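Section 4: Gripper alignment and first stem test

Do this section after the arms are hung from the overhead frame and both wrist cables are clipped in. Allow an evening. You need a 2.5 mm hex key, a steel rule, feeler gauges, a clear glass vase with a narrow neck and a bunch of flowers. Cut stems and artificial ones both work, but finish the test with the kind you started with. 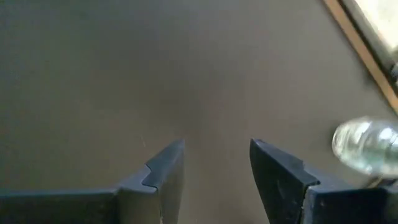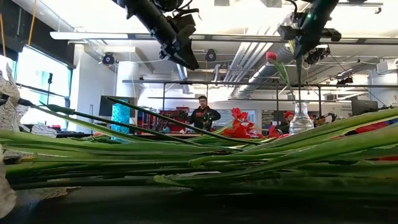
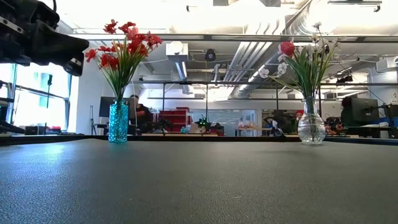 Clundcombe shared workshop, flower bench. Views from the wrist camera and the fixed cameras.

4.1 Before you power up

1. Clear the bench of tools and offcuts. Leave nothing taller than the vase within reach of either arm.
2. Check that the emergency stop is within arm's length of where you will stand. Press it, then twist to release. The controller should show HELD and then READY.
3. Look along each wrist cable with the arm parked. There should be a loose loop at the last joint. If the cable is tight, go back to 3.6.

Caution: the arms hang from above and will drop a short way when the brakes are released. Keep your head and hands out from under them. Anyone else in the room should be told before you press Enable.

4.2 Squaring the fingers

The printed fingers from the Clirgate pattern come with a stepped notch at the tip. The step faces inwards. If you have fitted one the wrong way round the fingers will still close, but they will pinch a stem at one point and cut it.

1. Open the gripper fully from the Manual tab.
2. Slacken the two screws on each finger by half a turn. Do not take them out.
3. Close the gripper on the steel rule at the lowest force setting.
4. Push both fingers up against the stop and tighten the screws a little at a time, going from one to the other.
5. Open again and measure between the tips. With the standard fingers you want 28 mm. Anything down to 27.5 can be corrected in software. Below that, repeat from step 2.
6. Do the same on the other arm.

Note: thread lock is a bad idea here. Abdul-Rahman Aryee used it on the first pair and had to drill them out.

4.3 Wrist camera check

1. Open the Borbély viewer and select the left wrist.
2. Both fingertips should be in view with the gripper open, at about the same height in the picture.
3. If one tip sits much higher than the other, loosen the camera bracket, turn it slightly and look again.
4. Turn off auto exposure. Daylight from a large window will otherwise change the picture while the arm moves, and the stem finder loses thin stems first.
5. Save the setting and repeat for the right wrist.

Note: clear glass is hard for the stem finder. It may mark the rim of a vase as a stem. Draw a mask over the vase in the viewer if this happens more than once in a run.

4.4 Setting the force

Force runs from 0 to 100 in the Gukska driver. Begin at 18. This holds a tulip stem without bruising it on our arms, and yours should be close if you used the same motors. Thick stems can go up to 30. Wire-cored artificial stems will stand more, but there is no gain in it.

To check, grip a stem by hand command, lift it a hand's width off the bench and wait one minute. If it slides, add two and try again. If the skin of the stem is marked, take two off and look at the finger pads for grit.

4.5 First stem test

1. Put the vase on the bench where both arms can reach it. A narrow neck is the harder case and the better test.
2. Lay one stem flat, well clear of the vase.
3. Load the program stem_single and set speed to 20 per cent.
4. Press Run. Keep one hand on the stop.
5. The arm should pick up the stem, turn it upright, pause above the neck and lower it in. If it touches the rim, stop and redo the vase position in 3.9.
6. Run it ten times before you raise the speed.

Do not start with stems in a heap. The finder can deal with a few that cross, but a deep pile needs the stem_multi program and a depth map, covered in section 6.

Caution: water and the wrist boards do not mix. Run dry until the single stem test passes ten times in a row. After that, fill the vase no more than a third.

4.6 If something goes wrong

Error 17: gripper did not reach its target. Usually a leaf caught behind a finger. Open, clear it, press Reset.

Error 3024: lost contact with the wrist camera. Reseat the plug at the camera end first. If it comes back when the arm turns, the cable loop is too short.

Arm stops above the vase and stays there: the pause is waiting for the other arm to report clear. Park the other arm by hand and press Continue.

Write down the force, the finger gap and the program version on the sheet inside the controller door. Csenge Bodnár keeps the master copy and will want the figures before you move on to section 5.

Last changed Mar 7, 2023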